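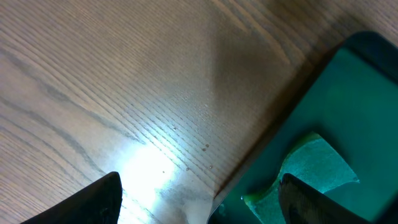
Kestdale Lunch Room: Tables and Trays

The lunch room at Kestdale reopened in April after a month of work on the floor, the lights and the tables. This page covers the tables and the trays, which is what most people have asked about. The floor has its own page.

There are 21 tables in the room now. The old ones had white tops that stained, and the edges had started to lift. The new ones have light brown wood tops with a strong grain and a smooth finish that has a slight shine to it. The trays are green plastic with a raised rim.

Evaristo Contreras picked out the tops and looked after the job from start to finish. The notes below are mostly his, shortened a little.

The room

The lunch room is 2,028 square feet, counting the serving line but leaving out the dish room. It has windows on the long side and gets the sun until early afternoon.

The table layout is the same as before except at the window end, where one row was turned so that people can get past with a full tray.

The tops

No two tops match. On some of them the grain is tight and straight all the way across, and on others it opens out into wide, wavy streaks. Evaristo looked at sorting them by pattern and decided to mix them.

The color moves around too, from pale beige to a medium tan. It depends on where you stand and which lights are on. Two tops side by side can look like different wood at lunch and the same wood at 4:00.

The finish

The finish is from Platska. It went on in three coats with a light sanding between coats, and the tops sat for a week before anything was put on them.

We tried a dull finish first on a spare board. It looked good but held on to grease, and it took two wipes to get clean. The one we went with has more shine and cleans up in one.

The shine does mean glare. With the overhead lights on, every table has a white spot somewhere. Moving the lights was outside the budget, and the new bulbs are a little softer than the old ones, so we are leaving it for now.

Crumbs

Dark crumbs show on a light top. On the old speckled tables in the break area you can miss them for days. Here you see them right away, and the tables get wiped more often as a result.

Toast and seeded rolls are the main source. There is a cloth and a spray bottle at each end of the serving line if you want to wipe your own place before you sit down.

Cleaning

Damp cloth, mild soap, then a dry cloth. Wipe along the grain. Please don't use the scrub pads from the dish room on the tables.

Hot pans go on the steel counter. The finish will take a warm plate but a pan straight from the oven will leave a ring, and a ring means sanding back the whole top.

The trays

The trays are the Flato model, in green. They have rounded corners and a rim that stands up a little along the sides, enough to stop a fork from sliding off.

We looked at brown and gray as well. The brown was hard to see against the wood, and people kept leaving them behind on the tables. The green ones get carried back – most of the time.

The trays can be left on the table while you eat. Lift them when you move them. Grit caught under a tray is the thing most likely to scratch a top, and dragging is what does it.

Tray return

Stack them at the window by the dish room, all facing the same way, with nothing left on them. Paper goes in the left bin and food in the right.

The old return cart was too narrow for these trays. The new one is from Shek and has wider slots. It squeaked for the first week and has since been oiled.

The legs

We kept the legs from the old tables. They were sound, and new ones would have added about 3,000 dollars to the job. They were cleaned, repainted black and fitted with new feet.

If your table rocks, turn the foot by hand until it stops. Clockwise makes the leg shorter. If it still rocks after that, leave a note in the box by the door with the table number on it. The numbers are on the underside, at the end nearest the wall.

Edges and corners

All the edges were rounded over by hand. The old tables had square corners at hip height, and anyone who worked here for more than a week knows about those.

The rounding is a bit heavier on the tables along the main aisle. You can feel the difference if you run a hand along one and then the other.

The old tops

A few of the old tops went to the storage room as shelves. The rest were too far gone to keep and were taken away with the flooring.

Spare pieces

We have two spare tops, wrapped and standing on edge in the storage room behind the mops. Please don't lean anything on them.

There is also a box of small offcuts. Evaristo has been giving these out for cutting boards and door wedges. They have no finish on them, so you will need to oil yours if you plan to use it for food.

Still to do

The two tables nearest the kitchen door are due for another coat. They take the most traffic and were the first ones put back in use. They will be done on a Wednesday after lunch and kept out of use until the following Monday. A sign will go up the day before.

The menu holders are on order. Until they arrive, the menu is on the board by the serving line.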